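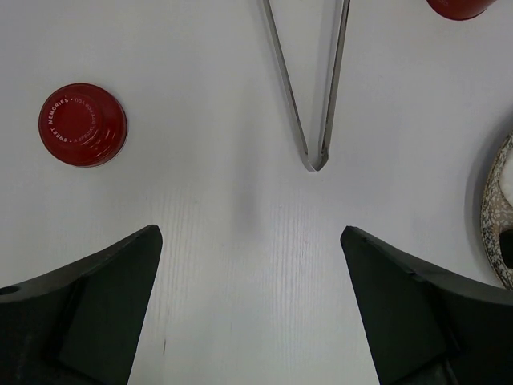 Red cup or tin, tongs, speckled dish. Lettering reads SWEET MEMORIES.

From: Randi Fjeld
To: Wadham supper list
Date: Sep 1, 2022
Subject: Re: Serving things, and the red whatsit

Tsehay Mamo wrote:
> Whoever has the red thing with SWEET MEMORIES round the bottom, is it
> a cup or a tin? Bereket wants it for sugar. Also, do we really need
> tongs AND spoons for the December supper? We had 17 complaints last
> year and I think most of them were queueing.

Tsehay,

I have read the whole ring of writing, which goes on to say A SPECIAL GIFT FOR YOU once you turn your head far enough. It doesn't say what the gift is for. Bereket may have it for sugar if he washes it first and stops asking me.

On tongs: yes, we need them. Last December Lensa served 90 plates with one dessert spoon and has not been the same about potatoes.

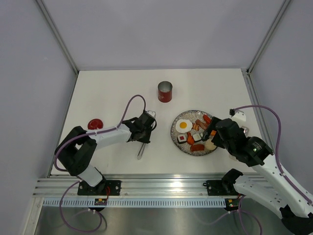
Wadham Supper Digest, vol. 17, no. 153

My proposal is one utensil per dish, laid down next to the dish and not in it. The slender metal ones will do for most things. I'd keep the speckled stoneware for something that stays put - Eldana suggested beetroot, against a white table, so I have put her down for the wiping.

I've asked Gudeta for 200 napkins. They offered us lilac and I said whatever was cheapest, so expect lilac.

Could someone else bring the gravy?

Randi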